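Let the Shared Table Stay Shared

When I moved to Drandville, I had 14 words for weather and not one for asking a stranger to move his bag. I learned that sentence at the long table in the Tapia reading room. For this reason I take it a little personally that the town wants to replace the long tables with single desks, each one with a small wall on three sides.

The argument for the desks is quiet. People say they cannot concentrate when another person turns pages near them. I believe them, because I also lose my line when somebody coughs.
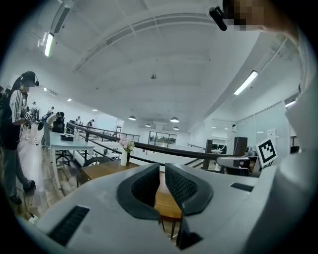 But a reading room has more work to do than to keep us quiet. In Skenwood they put in the desks last January, and my friend Eliseo Cuevas, who studied there every evening, told me that after two months he did not know one face. He had sat near the same people since his first winter in the country.

The council gives us a number, 74 places in the new plan against 55 now. It is a fair point and I do not wish to hide it. Still, I have seldom seen all 55 taken, except in the weeks before school exams.

I would accept a few desks by the windows, for those who truly need them. The middle of the room should keep its tables.
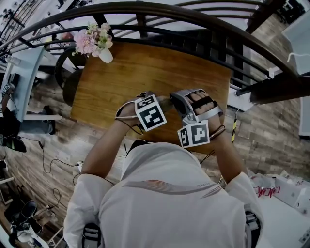
What Tiltach did

Tiltach had the same quarrel and kept both. The desks must be booked and the tables are free to anyone who comes in. I have been there twice, and both times a person I did not know lent me a pencil.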